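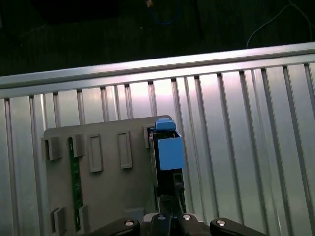
Section 3: Comparing finger sets on the Vavach wrist mount

By now the arm should be homed, the wrist camera should be giving you a live view, and both finger sets should be out of their bags. This is the fun part of the guide! You'll run the same pick with each set and see for yourself how different two pairs of fingers can feel on identical work. Set aside an afternoon for it. You will want to try just one more run, and then another.

Before you start

You need the wide Likwood fingers, the narrow Adomaitis fingers, the hex key from the mount kit, and a part you don't mind scuffing. Old drive caddies are great for practice because they have a thin edge, a latch and not much room on either side.

CAUTION: Press the emergency stop before you put your hands near the fingers. Keep it pressed until the last screw is tight.

3.1 Fitting the first set

1. Move the arm to the service pose and press the emergency stop.
2. Slide the Likwood fingers onto the carriers until they seat. You should feel a small click on each side.
3. Start all the screws by hand, then tighten them a little at a time, going back and forth between left and right.
4. Release the stop and run Open/Close 3 times from the controller menu.
5. Watch the camera view as the fingers close. Both tips should come into view together. If one leads, go back to step 2.

3.2 Running the pick

6. Load the Casuvico test program and set the approach speed to 14.
7. Jog to your start point and save it as P1. Every run with either set begins from P1.
8. Bring the fingers up to the edge of the caddy and close slowly. Stop as soon as the part is held.
9. Save a still at the moment of contact.

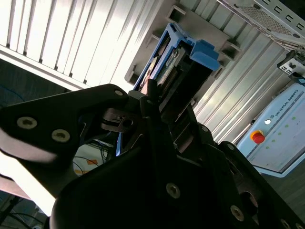 Figure 3-2. Narrow finger against the edge of a blue caddy, wrist camera view.

10. Finish the pull, put the part back by hand with the stop pressed, and repeat until you have 27 runs.
11. Swap to the Adomaitis fingers (3.1 again, from the top) and do another 27.

NOTE: The camera sits close to the fingers, so shiny metal behind the part can wash out the view. Lower the exposure before you blame the fingers – I lost most of a morning in July to that one.

3.3 Reading the results

Open the run log and look at the grip width column first. A good set gives you nearly the same value every time. Then go through the stills side by side. I love this step: tiny differences in angle that you'd never spot standing next to the arm are plain on screen.

If the log stops at line 229, the buffer is full. Export it, clear it and carry on from the last saved run.

Section revised September 5, 2018. Send corrections to Binta Amadi.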